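Planning and Budgeting for a Small Robot Arm in a Home Workshop

These tips are for people who already have a bench, a few power tools and a spare corner, and are thinking about adding a robot arm to it. They also apply to a small shop kitchen or a craft room. Most of the money mistakes are made before the order goes in, so that is where most of the tips are.

Start with one job

Write down one job you want the arm to do, in a single sentence. "Move cups from the table to the rack" is a job. "Help in the kitchen" is not, and you can't price it.

Keep the sentence taped up where you do your shopping. Every time a seller shows you an add-on, check it against the sentence. If the add-on doesn't help with that job, leave it for next year.

Gather the actual objects the job involves and put them in a box. Weigh the heaviest one with a kitchen scale. Measure the widest and the thinnest. You will need these numbers for every quote, and it saves a lot of emailing back and forth.

Reach and payload

Sellers give a maximum reach and a maximum payload. The payload figure may or may not include the gripper. Ask in writing. If the gripper has to come out of the allowance, subtract its weight first and see what is left.

For reach, cut a piece of string to the figure on the data sheet, tape one end where the base will go and swing the other end over the bench. Then shorten the string by a hand's width and do it again. The second circle is the one to plan on. Arms get awkward when they are stretched all the way out, and a tool pointing straight down uses up some of the distance.

Do the string test for height too. Shelves, lamps and pegboards that never bothered you will be in the way of an elbow.

The bench

A light folding table won't do. The bench should not rock when you push hard on one corner. If it does, brace it or bolt it to the wall before you spend anything else.

Stone and stone-look tops are easy to wipe but a nuisance to drill. If you have one, mount the base on its own stand next to the table. Ruba Akl, who fits out small workshops in Drornidstead, puts the stand on its own line in the budget because people forget it so often.

Check the outlet. You want one the arm doesn't share with a kettle, a compressor or a heater. If a new circuit is needed, get the electrician's price before you order. In our case that visit was booked for a Tuesday and held up everything behind it.

Grippers

A basic gripper with two fingers will handle a surprising number of household things, but look hard at the shapes in your box. Mugs can be held by the wall, with one finger inside the rim, or by the handle if the fingers are slim enough. Flat things are harder. Knives, spoons and thin books lie close to the table and give the fingers very little to get hold of.

Before paying for a second gripper, try these:

Put flat items on a folded towel or a rubber mat so there is some give under them.
Stand them in a rack.
Let them hang over the table edge a little, if it is safe to do so.
Ask the seller for softer or longer fingertips. These cost far less than a new gripper.

Leave blades out of the job completely while you are learning.

Try it on a computer first

Many arms can be run in simulation before you own one. You load a model of the arm, put a table and a few objects under it, and see if it can get where you want it to go. Greria and Prorkent both let us use their planning software for a month without charge, and it was enough time to rule out two of the three positions we had in mind for the base.

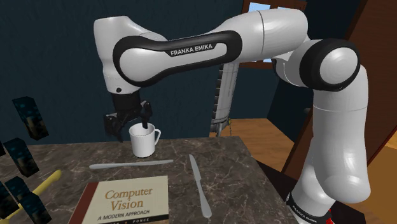
Set the table up in the program the way your own table looks on a bad day. A bare table with one cup in the middle will make any arm look good. Add the clutter, put things near the far edge, and turn the cup so that the handle is on the wrong side. If the arm needs an odd twist to get there, move the base and run it again.

Simulation won't tell you much about slippery glaze, sticky spills or a cable that catches on a drawer knob. Leave time for those after delivery.

The budget sheet

Use one sheet of paper and give each of these its own line:

Arm and controller
Gripper and spare fingertips
Stand or mounting plate
Delivery and lifting
Electrical work
Software, including what it costs after the first year
Emergency stop and any guarding
Training
Spares and repairs

Add 10 percent at the bottom and don't touch it until the arm has been running for a month. We kept $1,000 aside on ours, and most of it went on the stand and a longer cable.

The software line is the one to read twice. Some plans are paid once, some every year, and some stop giving you updates when the warranty ends. Murray Stubbs bought a used arm from Moussa at a very good price and then paid for a license transfer he hadn't asked about.

New or used

A used arm can be a sensible buy if the controller comes with it. Don't buy the arm alone and hope to match it up later. Ask for the hours run, the service record and a video of every joint moving through its full travel. Listen for grinding with the sound turned up.

Find out if the maker still supplies parts for that model. Get the answer from the maker.

Timing

Allow 3 months from first quote to first useful work. August is slow for deliveries in our area, and the installers take their vacations then as well. Order the stand and get the wiring done while you wait for the arm.

Have someone else home on delivery day. The boxes are heavy and awkward, and the driver may only bring them to the curb. Open everything the same day, check it against the packing list, and keep the packaging until the warranty runs out. A repair center may refuse an arm sent back in anything else.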